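Section 2. Setting up substitute coverage in Horora

For school office staff. You need a coordinator login. Teachers can't do these steps, dont share yours.

Before you start: staff list imported, bell schedule saved. No bell schedule, no coverage grid.

1. Open Staff, then Absences. Click New.
2. Pick the teacher. Start date, end date. Half days — use the AM/PM box, not the notes field.
3. Choose a reason code. Leave of absence and resignation are separate codes. Resignation closes the account overnight.

CAUTION: a closed account loses its class rosters. Export first. Dresness Middle School had to retype 425 student names in December.
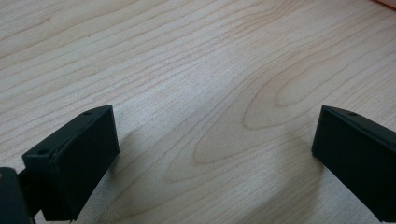 4. Click Find Sub. The list shows certified subs first, then building aides.
5. Send the request. Subs get 12 minutes to answer before it moves to the next name. Change this under Settings, Timing.
6. Accepted requests turn green. Print the sub folder page and leave it at the front desk.

Note: long-term subs need their own gradebook access. Do this the same day, payroll reads from it.

7. Teacher coming back early? Open the absence, click Shorten. Do not delete it. Deleting wipes the sub's hours and you will be entering them by hand.

Returning after a resignation is a rehire — see Section 12.

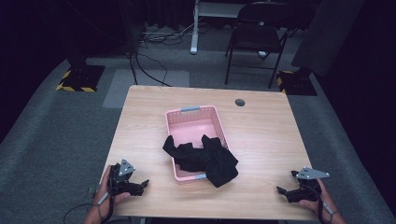
Raghda Obeidat: Shorten only worked for me after I canceled the sub's remaining days first. Otherwise it just sits there with a gray button. Could step 7 say that?

Added, thanks. So for step 7: cancel remaining days, wait for teh page to refresh, then Shorten.

8. Check the Coverage Report before you log out. Unfilled periods show in red at the top.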